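**Dichtung von Vorratsdosen: dranlassen oder jedes Mal abziehen?**

*Forum > Küche & Haushalt > Vorräte, Dosen, Ordnung*

---

**Brostisow** schrieb am 2018-06-14:

Hallo zusammen,

ich bin gerade dabei, unseren kompletten Dosenbestand durchzugehen, und bleibe an einer Frage hängen, bei der wir uns hier nicht einig werden. Es geht um die rechteckigen Dosen mit dem umlaufenden Dichtungsring. Ich ziehe den Ring nach jedem Spülen ab, wasche ihn extra und lege ihn zum Trocknen aufs Tuch. Meine Kollegin Anisa findet das völlig übertrieben und sagt, der leiert davon nur aus.

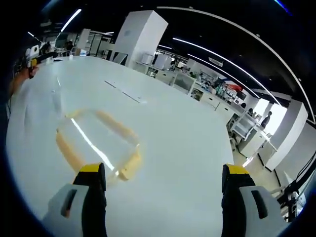

Mir geht es vor allem um den Geruch. Knoblauch, Curry, eingelegte Paprika, das sitzt bei mir immer in der Dichtung und nie in der Dose selbst. Und wenn ich den Ring mal zwei Wochen nicht abgezogen habe, finde ich darunter so einen dunklen Schmierfilm, da vergeht einem alles.

Außerdem wüsste ich gern, ob ihr Ersatzringe nachkauft oder gleich die ganze Dose ersetzt. Wir haben die Serie von Clurkeo, 900 ml, und einzelne Ringe finde ich nirgends.

---

**Mokkatante** schrieb:

Abziehen, immer! Ich nehme dafür den Stiel von einem Teelöffel, bloß kein Messer (frag nicht, wie viele Ringe ich schon eingeschnitten habe). Dann kurz in warmes Wasser mit einem Schuss Essig und fertig. Meine ältesten Ringe sind jetzt 7 Jahre alt und dichten immer noch.

---

**Lumbantobing** schrieb:

Da muss ich widersprechen. Ich habe früher auch ständig abgezogen und danach saßen die Ringe nie wieder richtig, an den Ecken hat es immer eine kleine Welle gegeben. Suppe im Rucksack, Laptop im Rucksack, den Rest kannst du dir denken. Seitdem bleiben sie dran und ich gehe mit einer alten Zahnbürste in die Rille. Einmal im Monat kommt alles auseinander, das reicht.

---

**Mokkatante** schrieb:

@Lumbantobing Einmal im MONAT? Bei Tomatensoße? Also nee. Und die Welle an der Ecke kommt vom falschen Einsetzen. Erst die vier Ecken eindrücken, dann die geraden Stücke - wenn man an einer Seite anfängt und rundherum zieht, bleibt am Ende immer was übrig.

---

**Brostisow** schrieb:

Das mit den Ecken zuerst probiere ich aus, danke! Ich habe tatsächlich immer rundherum gearbeitet.

Die abgezogene Dichtung mit Spülmittel hat bei mir gegen Currygeruch übrigens so gut wie nichts gebracht. Natron als Paste über Nacht war besser. Anisa schwört darauf, die Dose offen auf die Fensterbank zu stellen, wenn mal richtig die Sonne draufscheint.

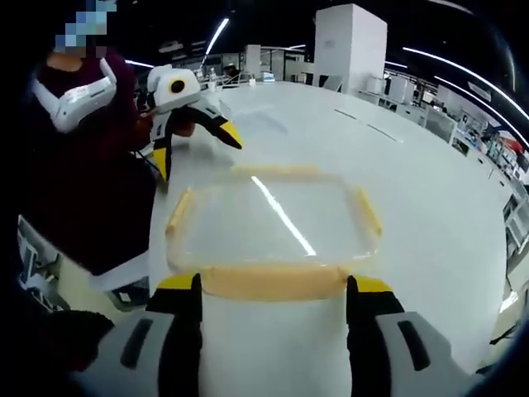
*Rechteckige Dose mit orangefarbener Dichtung, im Kunststoff spiegelt sich das Deckenlicht.*

Zum Gelblichwerden habe ich auch keine Meinung, die nicht jemand anders schon widerlegt hätte. Ist das Fett oder einfach das Alter?

---

**ruehrfix89** schrieb:

Bei hellen Ringen ist es meistens Kurkuma, wetten? Das kriegst du mit nichts mehr raus, die Sonne hilft ein bisschen. Bei Ringen, die von Haus aus orange oder beige sind, sieht man es zum Glück kaum. Deswegen kaufe ich gar keine weißen mehr.

Zum Ersatz: Bei Ernlow gibt es Dichtungen einzeln, 2 Stück im Beutel für 89 Cent. Ob die auf Clurkeo passen, weiß ich nicht. Miss mal den Umfang und die Dicke, und zwar am ausgebauten Ring, flach auf dem Tisch. Wenn er im Deckel sitzt, misst man gern daneben.

---

**Lumbantobing** schrieb:

Passt nicht. Habe ich versucht, die von Ernlow sind in den Ecken enger gerundet. Der Deckel ging zwar zu, aber beim Umdrehen über der Spüle kam sofort Wasser raus. Den Test würde ich sowieso jedem empfehlen: Wasser rein, Deckel drauf, kopfüber, kurz warten.

Und @Mokkatante, Tomatensoße kommt bei mir ins Schraubglas. In so eine Dose gehört nichts, was färbt.

---

**Mokkatante** schrieb:

Na dann ist es ja leicht, sauber zu bleiben, wenn man nur Nudeln einpackt :)

Aber beim Schraubglas gebe ich dir recht, da mache ich Pesto und alles mit viel Öl auch rein. Für Glas generell bin ich sowieso, nur zum Mitnehmen ist es mir zu schwer.

---

**petersilie_im_topf** schrieb:

Ich lese hier mit und traue mich kaum: Meine Ringe gehen samt Dose in die Spülmaschine, oberer Korb, Ring lose ins Besteckfach. Ist bisher nichts passiert, außer dass mal einer unten im Sieb lag. Darf man das nicht?

---

**ruehrfix89** schrieb:

Klar darf man. Silikon hält das aus. Nur Klarspüler riecht man manchmal, da hilft noch mal kurz abspülen von Hand. Und richtig trocknen lassen, bevor der Ring wieder reinkommt - darunter fängt es sonst als Erstes an zu müffeln.

---

**Brostisow** schrieb:

So, Rückmeldung: Ecken zuerst eingedrückt, sitzt glatt, und der Kopfüber-Test ist bei allen bis auf eine Dose gut ausgegangen. Die undichte bekommt ab jetzt trockene Linsen.

Anisa bleibt dabei, dass ich die Ringe kaputtpflege. Wir machen jetzt einen Versuch, ihre bleiben dran, meine kommen jedes Mal ab, und Ende Juni riechen wir beide dran. Falls noch jemand eine Quelle für Clurkeo-Ringe hat, gern her damit, auch per PN.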